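Nach dem Klick ist vor dem Schaden
Wie ein mittelgroßer Betrieb seine Makros loswurde und warum das ein halbes Jahr gedauert hat

Die Mail kam an einem Dienstag um 7.40 Uhr, trug den Betreff »Korrigierte Lieferliste« und hatte eine Tabelle im Anhang. Beim Öffnen bat die Datei darum, Inhalte zu aktivieren. Eine Mitarbeiterin im Einkauf tat das, wie sie es jeden Tag mit einem Dutzend anderer Tabellen tat. Gegen Mittag fiel der IT auf, dass ihr Rechner in kurzen Abständen eine unbekannte Adresse im Ausland anfragte. Er wurde vom Netz genommen, die Freigaben blieben verschont.

Bei Sosden, einem Hersteller von Beschlägen und Küchenteilen, begann damit ein Projekt, das intern den Namen Lūse bekam. Das Ziel stand auf einer halben Seite: In Dokumenten aus dem Internet laufen keine Makros mehr, und im eigenen Haus laufen nur noch solche, die signiert sind.

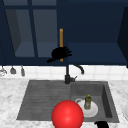

Oberschrank mit Glastür in Dunkelblau, Computergrafik.

Technisch ist das eine Gruppenrichtlinie und ein Nachmittag Arbeit. Aufwendig war die Bestandsaufnahme. Auf den Netzlaufwerken lagen 2932 Dateien mit Makros, die älteste noch im alten Tabellenformat. 1102 davon waren in den letzten zwölf Monaten geöffnet worden. Der Rest wanderte in ein Archiv mit reinem Lesezugriff, und es hat sich bisher niemand gemeldet, der etwas daraus vermisst.

Die verbliebenen Dateien sortierte die IT nach Abteilung. Vieles waren Kopien derselben Vorlage mit anderem Datum im Namen. Am Ende standen 70 Makros, die wirklich gebraucht wurden, die meisten in Kalkulation und Versand. Sie wurden durchgesehen, teils neu geschrieben und mit einem Zertifikat signiert, dessen Schlüssel auf einem Hardware-Token im Tresor der Buchhaltung liegt. Wer ein Makro ändert, muss es neu signieren lassen. Das dauert in der Regel einen Arbeitstag und war der Punkt, an dem im Haus am meisten gestritten wurde.

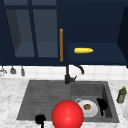
Ein Tag Wartezeit sei bei einem Rechenfehler im Angebot schlicht zu lang, heißt es aus dem Vertrieb. Man habe anfangs die Werte wieder von Hand eingetragen und dabei mehr Fehler gemacht als vorher mit dem Makro. Inzwischen gebe es eine Eilspur, über die eine Änderung bis 15 Uhr am selben Tag freigegeben werde, und damit könne man leben.

Die Eilspur hat der Dienstleister Fada eingerichtet, der auch die Mailfilter betreut. Dort wurden zugleich die Regeln für Anhänge verschärft. Skriptdateien und Datenträgerabbilder werden abgewiesen, Archive mit Passwort landen in der Quarantäne. Wer eine solche Datei erwartet, fordert sie über das Portal Deltby an, auf das Lieferanten direkt hochladen können.

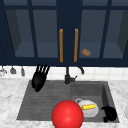 Ganz ohne Lücken ist auch diese Lösung nicht. Das Portal prüft Dateien beim Hochladen, aber ein Schädling, den der Scanner am Montag nicht kennt, liegt am Mittwoch immer noch dort. Deshalb wird der Bestand jede Nacht erneut geprüft. Hinzu kommt, dass eine Dateiendung wenig darüber aussagt, was geladen wird. Die beiden Holzgriffe an den blauen Oberschränken sehen gleich aus, und ebenso wenig unterscheidet sich für den Benutzer eine harmlose Textdatei von einer, die beim Öffnen eine Vorlage mit Makro aus dem Netz nachlädt. Die Filterregeln untersuchen inzwischen auch solche Verweise.

Von 100 Testmails, die die IT im Frühjahr mit präparierten Anhängen verschickte, kam keine mit ausführbarem Inhalt beim Empfänger an. Der nächste Durchlauf ist für Juli geplant, dann mit Links statt Anhängen.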